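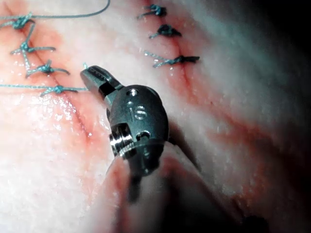

Four knots in the left cut, teal braid

Forum: Suturing Practice > Knots and spacing

stavros_g
Interrupted stitches again tonight, two cuts on one pad. My knots hold fine but my tails are a mess! Do you all trim as you go, or tie the whole row first?

needlenell
Trim as you go, always. Long tails catch on the next throw and then you're picking braid out of your own knot (ask me how I know).
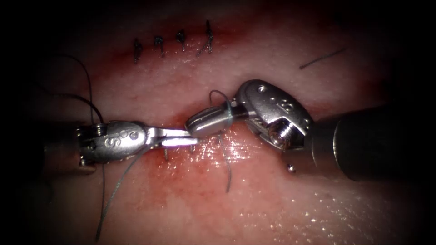 I also cut my thread shorter than the handouts tell you to. Less to drag around.

E. Thiele
Disagree on short thread. I ran out on my last knot 20 times before I quit doing that. Leave it long and park the loop off to one side. 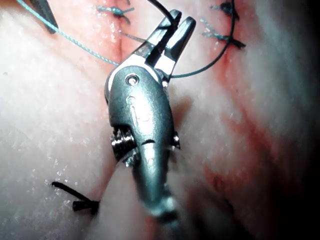

stavros_g
How far apart should the stitches be?

E. Thiele
Match the gap to your bite depth, then keep it the same down the whole cut.

needlenell
Eh, I go closer on a curved cut. And I still say long thread is a pain, Edeltraud.

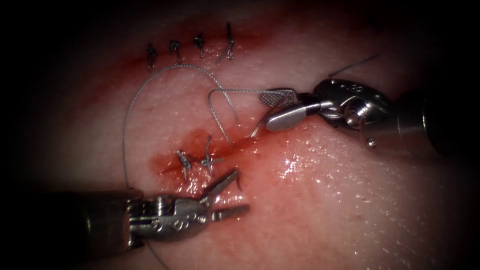

Related thread: Braided or monofilament for beginners?

pad_hoarder
Braided. It grips, and it stays where you put it.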